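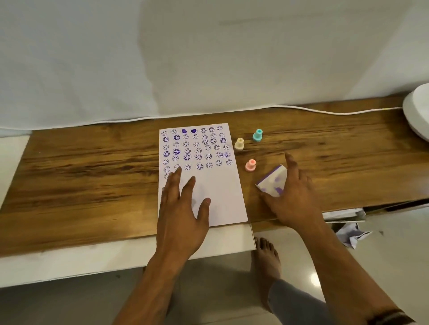 Nisha Sengar began to build Pal in July, in the back room of her house in Sarirthorpe. Pal is a small desktop arm, and it has one duty in life, to press a rubber stamp on paper. She teaches young children to read, and her pupils receive a stamp for each page they finish. She prepares the reward cards in the evening, and a stack of 30 cards takes longer than she would like.

"I wanted a machine for the boring part," she told me while she was looking for a screwdriver. "Then I found that the boring part is quite difficult."

I have visited her workshop two times, and I can confirm this. For a person, a stamp is simple. You put it down, you press, you lift. But if you look closely at a sheet of purple smileys made by hand, you will see that the ink is dark on one face and pale on another. Some faces lean to the side. In one place there are faces on top of each other. A child doesn't mind it at all, but an arm repeats what it is told, and so Nisha had to decide what a good stamp is before she could write a single line of program.

Her first answer was pressure. The first version of Pal went down to a fixed height and stopped there. On a flat table this should be enough. Her table is wood, and she measured it and found that it is not as flat as it looks. With one sheet of paper the print was weak at one side, and with two sheets under it the stamp slid. She added a spring between the arm and the stamp holder, taken from an old pen, and from that evening the prints became more even.

The second matter was ink. The rubber loses a little with each press, and Pal must return to the pad at the right moment. Nisha worked on this at the desk with paper and patience. She presses, she looks, she changes the stamp, she presses again. The heart is the harder design, because it is filled and every dry spot shows. A smiley is only lines, and it forgives more. She writes what she learns in a school notebook, with a small ruler beside it for the distance between rows.

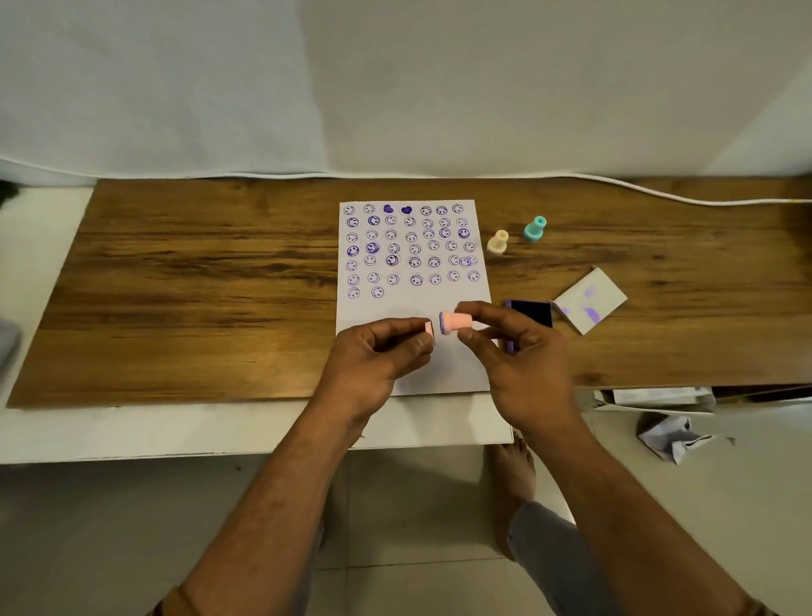

## The holder that took all summer

The knob on top of each stamp is round, which is pleasant for fingers and a trouble for a clamp. Nisha printed many holders. The early ones let the stamp turn a little during the press, so the faces came out tilted. The holder she uses now has three soft pads and closes with one screw. It is not beautiful. It also lets her change the stamp without tools, and this was important to her, as she didn't want to choose one design for ever.

The motors come from Tevo, a small shop which sells parts from old printers. The control board is an Ekport, bought second-hand with a scratched cover. Between them they move the arm slowly. One card needs 15 seconds, and Nisha is faster than this by hand. She is not worried. Pal can work while she cooks.

## Counting the presses

The program keeps a number of every press, and when I came the last time it showed 2,911. Most of these were on scrap paper. Nisha uses both sides.

She still removes and replaces the caps herself, and she lays each new card in its corner guide. A feeder is drawn in the notebook, but she has not cut any parts for it. First she wants to make the base heavier, because the arm walks a few millimetres across the table during a long evening. She has a bag of sand for this purpose and is now looking for a tin of the correct size.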